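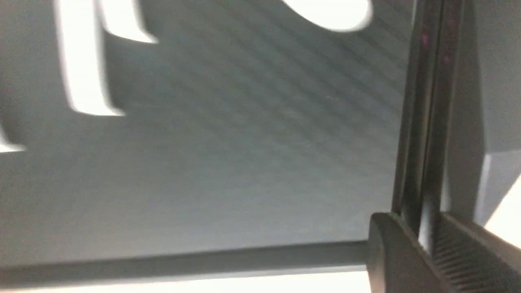

Wrist cam drifting on the pick cell, anyone else?

tisodby_nights
Posted 9:40 pm
Right, need some help before I go mad. Cell has been fine since December, now the gripper closes a few mm to the left of where the wrist camera says the part is. Every time, same side. Re-ran the hand-eye cal twice. Good for maybe 50 picks then off it goes again. Arm homes fine, no faults in the log, fingers open and close evenly by eye. Software not touched.

gcorreia
Posted 9:52 pm
Camera bracket. Always the camera bracket. Put a pen mark across the screw head and the bracket, run it, look again after 50.

tisodby_nights
Posted 10:03 pm
Did that Graça, marks still line up. Nipped them up anyway.

pakel_mike
Posted 10:15 pm
What are you calibrating against? If its the printed board forget it. Paper board on a cloth is worthless, re-do it with a proper rigid plate and stop chasing the bracket.

tisodby_nights
Posted 10:31 pm
Rigid board, has been from day one. But the table cover is another matter. It's the gridded stuff and we use the squares as a quick check between cals. Layout at the moment: 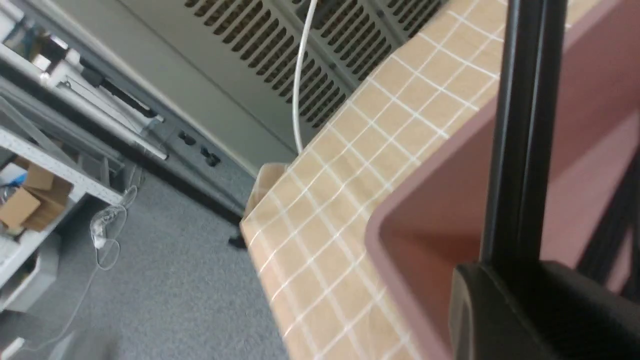
Pick table with the pink bin, shelving over on the left

gcorreia
Posted 10:38 pm
The corner of that cover is hanging over. Is it stuck down anywhere?

tisodby_nights
Posted 10:44 pm
Tape on the two back corners. Front two nothing.

gcorreia
Posted 10:47 pm
Well then. Bin gets nudged, cover creeps, you do your quick check against the squares and it tells you the camera's out. Tape all four corners and try again.

pakel_mike
Posted 10:58 pm
Doesn't explain the fingers closing in the wrong place though does it. The camera sees the part wherever the part is, cover can slide to Mernley and back and it shouldnt matter.

gcorreia
Posted 11:06 pm
It matters if he's typing in an offset every time the squares look wrong. Are you?

tisodby_nights
Posted 11:12 pm
...yes. Up to 5 mm some nights. Tahmineh on the early shift does it too I think, theres a note on the cell saying to.

f_amini
Posted 11:20 pm
Take the note down!! Zero the offset, do one clean cal, then leave it alone for 200 picks and write down what it does. At Kļaviņa we had two shifts correcting each other for weeks, one going left and one going right. Locked the offset page with a password in the end.

pakel_mike
Posted 11:29 pm
Fine, but still check the finger pads. If one side is worn the part gets dragged across as it closes and you'd get the same side every time. Cheap pads are rubbish for this. Swap as a pair, never one.

gcorreia
Posted 11:34 pm
Disagree on swapping for the sake of it. Measure first. Close on a gauge block, slip of paper each side, see which one pulls out easier.

tisodby_nights
Posted 6:15 am
Ok update. Offset zeroed, cover taped at all four corners, note in the bin. One clean cal. Left it on slow with the small bits and got to 389 before I had to stop for handover. Closing near enough central the whole way, maybe half a mm out at the end, can live with that. Then put the speed back up to normal for the last lot
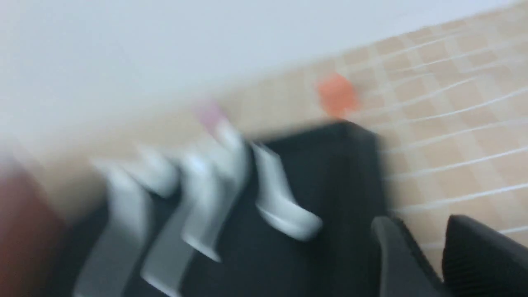
and it's a touch worse at speed, could be settle time. I had the wait before the snap set very short. Going to lengthen it tonight and leave everything else as is, one change at a time.

Paper test on the pads, left one pulls out easier. Not by much. So Mike might have a point, new pair on order.

pakel_mike
Posted 7:02 am
Told you. Pads.

f_amini
Posted 7:10 am
It was mostly the offset Mike

gcorreia
Posted 7:48 am
Do a fresh cal after the pads go on, dont carry the old one over. And tell the early shift, or that note will be back up by dinner time.

tisodby_nights
Posted 8:05 am
Have told Tahmineh. Aleksandra has the password and shes not giving it to me either — fair enough. Will post again when the pads are in.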